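Pleludon Book Club Kit: The Ackroyd Inheritance (paperback + reader pack)

By Ingeborg Bühler
Published by Dollura Press
In stock. Ships Monday to Friday, orders placed Sunday go out next day.

Second printing, new cover. A cheese importer dies at his own tasting table and leaves the family cellar to a niece who can't stand the stuff. She goes to Jondow, a made-over mill town with one good restaurant and a lot of closed doors, to sell up. Doesn't sell up. Slow start, then very fast from chapter nine on. Some swearing, one nasty scene in the brine room.

What's in the kit
Paperback, 2 copies
Reader pack, 60 pages, stapled
3 recipe cards (the rye crackers, the onion tart, the plum thing from the funeral)
Bookmark

Extra copies of the novel can be added at checkout. Same cover, same printing, so page numbers match up when your group is arguing over who said what.

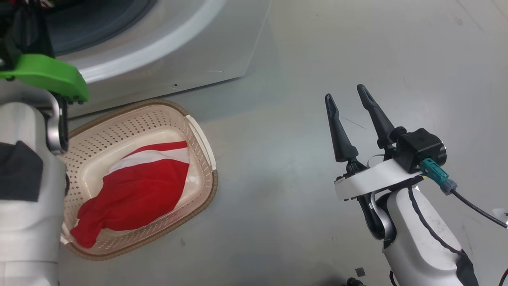
The reader pack is split into short sections, one per part of the novel, with questions at the end of each. No spoilers past the section your on. We kept the sections short for people who read in pieces, twenty minutes at a time, then nothing till the next night. Type is a bit bigger than the first printing. Margins wider too, room for notes. Family tree is on the inside back cover, and yes, it gives away a marriage, so fold it over if you care.

About the recipe cards: tested in a home oven, not a restaurant one. The tart card in the first printing left out the salt. Fixed. If you have the old card, email us your order number and we'll mail a new one, no charge.

Format notes
Novel: trade paperback, matte cover, French flaps
Pack: black and white inside, color cover
Cards: heavy stock, uncoated, will stain
Language: English, translated from the German
Audio edition: not part of this kit, sold seperately starting February

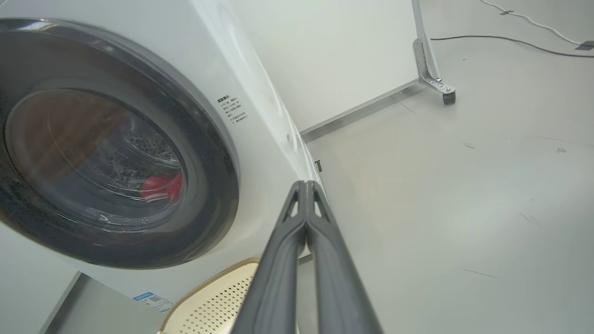
Photo: Dollura Press

Group orders. Libraries and bookstores use the trade form, not this page. Reading groups, just put the number of kits in the cart and the discount shows up at the last step. Doesn't stack with the newsletter code.

Returns. Unopened kits, yes. Opened kits, only if something is missing or printed wrong. Send a picture of the page. Cards on their own can't go back.

Signed copies: sold out. A few bookplates signed by Ingeborg Bühler left, add a note to your order and we'll put one in if we still have them. Can't hold them.

Also from the Pleludon list: Bühler's first Jondow novel, same detective, different restaurant. Can be read in either order. Kit for that one is on the way, no date yet.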